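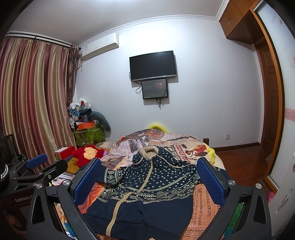 Foro Torkow > Pinzas y efectores > Pinza de mano: ¿almohadilla texturada o lisa para ropa?

huerta_m
Mensajes: 70
2020-10-16

Buenas. Abro hilo para comparar almohadillas en la pinza de mano, porque en el de brazos se está perdiendo el tema.

Estoy grabando demostraciones de plegado con prendas de casa, encima de una cama, que para mí es el caso más parecido al uso real. La prenda de prueba es un jersey azul marino con capucha y cremallera, de punto con dibujo. Llevo las almohadillas azules texturadas y he probado también unas lisas de silicona que me imprimió un compañero del taller.

Resultados con el jersey, 30 intentos por almohadilla, siempre agarrando por el bajo:

Texturada: 5 fallos.
Lisa: 11 fallos.

Con la lisa el fallo típico es que la tela se escurre al levantar. Con la texturada el fallo es otro, coge también la colcha y se lleva las dos capas. ¿A alguien más le pasa?

ramonet
Mensajes: 412

Me pasa, pero no le echaría la culpa a la almohadilla. Si entras con las dos mordazas abiertas del todo y cierras apretando contra el colchón, vas a coger lo que haya debajo. Entra con la pinza más cerrada y un poco inclinada.

Sobre el colchón todo cede y además cada intento es distinto. Yo haría la comparación en una mesa y dejaría la cama para el final.

huerta_m

La mesa ya la hice en junio y con las dos almohadillas salía casi igual, así que no me decía nada. La diferencia aparece en blando.

Lo de entrar más cerrado lo pruebo.

Glenys Tawhiri
Mensajes: 1.038

Hola. Un par de cosas.

Primero, 30 intentos con una sola prenda es poco. El punto grueso se agarra bien con casi cualquier cosa. Prueba una camiseta fina y algo satinado, forro de chaqueta o tela de cortina. En satén la texturada me fue peor que la lisa, al revés que a ti.

Segundo, mira el apriete de los tornillos de los pivotes antes de cada tanda. En la mía se aflojaba el izquierdo y esa mordaza llegaba tarde. Estuve dos semanas cambiando almohadillas y el problema era ese.

pinzagorda
Mensajes: 26

No estoy de acuerdo con lo del satén. Tengo la texturada desde hace meses y con forro va bien si está limpia. Cuando coge pelusa pierde agarre. Se le pasa un paño con alcohol y vuelve a ir como antes.

Glenys Tawhiri

La mía estaba limpia. Puede que tu forro sea más grueso que el mío, no lo sé. Si subes el gramaje lo comparamos.

pinzagorda

No tengo báscula que baje de 5 gramos, así que el gramaje te lo debo.

natetti_lab
Mensajes: 70

Pregunto por la cámara, que también cuenta. Con la prenda oscura y una colcha muy estampada, ¿cómo lleva el seguimiento? A mí con fondos de letras impresas me encontraba puntos por todas partes y la trayectoria salía muy estable, pero luego la segmentación de la prenda era un desastre.

huerta_m

Igual. La colcha es de estampado de periódico antiguo, con letras grandes, y para la trayectoria viene muy bien. La segmentación se me va en la capucha, que lleva un borde beis y se confunde con los tonos crema del fondo. Las mangas las saca mejor de lo que esperaba.

Con una sábana lisa me pasó lo contrario, prenda perfecta y saltos en la trayectoria cada vez que me acercaba mucho.

ramonet

Pues deja la colcha. La segmentación la puedes rehacer después con otro modelo. Una trayectoria mala no la arreglas.

natetti_lab

Depende de para qué sea. Si la política va a ver imagen directa, la segmentación ni la necesitas. Yo mezclaría fondos.

ulon77
Mensajes: 9

¿Alguien ha probado las almohadillas de Ulon? Son más blandas y vienen con la punta en cuña. Para coger una sola capa deberían ir mejor, en teoría.

Glenys Tawhiri

Las tuve. Cogen una sola capa bastante bien, pero la punta se gasta pronto y el adhesivo es malo. Para tela fina las volvería a comprar. Para un jersey con cremallera no, los dientes las marcan.

huerta_m

Actualizo. Pivotes revisados, el derecho tenía algo de holgura. Repetida la tanda de la texturada entrando más cerrado, como decía ramonet: 30 intentos, 2 fallos, y solo uno fue por coger la colcha.

Me falta repetir la lisa en las mismas condiciones. Hasta entonces no doy por buena la comparación de arriba. Luego camiseta y satén.

ramonet

Apunta también la apertura de entrada en cada intento, si el registro te la guarda.

huerta_m

La guarda. Subo el CSV cuando termine la lisa.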